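Ashby Youth Football Cup: Frequently Asked Questions

Last updated Friday, April 19, 2024

Who can enter a team?
Any school or youth club from Ashby and the villages near to it. Clubs from Drameck are also welcome since last December, when the two leagues made an agreement. Each club may enter 2 teams in the same age group, but a player can be on the list of only one of them.

How many players can we register?
You can register up to 35 players for the season. Please check the spelling of every name before you send the list, as the referee compares it with the player cards.

What does it cost?
The entry is free for schools. Clubs pay a deposit, and they receive it back after their last match if they played all their games.

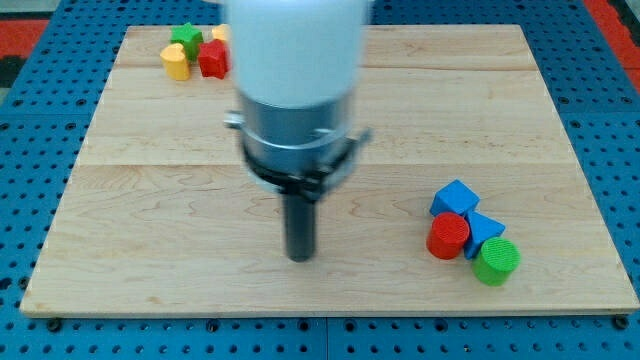 If a team does not come to a match and did not inform us before, the deposit is kept. When the reason is illness in the team or a closed road, please write to us and we will look at it again.

How long are the matches?
Two halves of 30 minutes for the younger group and two halves of 35 minutes for the older group. There is no extra time before the semifinals.

What happens if a player feels unwell?
The referee stops the game at once. A first aid person must be present at every match, and the home team is responsible for this. A player who hit his or her head does not return to the field on the same day, also if he or she feels fine.

Where is the final played?
At Rotik Park, which has seats for 1,000 people. Parking is on the north side only. Bus number 4 stops in front of the gate.

Can parents take photos?
Yes, from behind the rope. Please do not publish pictures of children from other teams without asking their parents.

Whom do I ask if my question is not on this page?
Write to Saskia Sutcliffe at the league office. She answers on working days, and in the week before the final it can take a little longer.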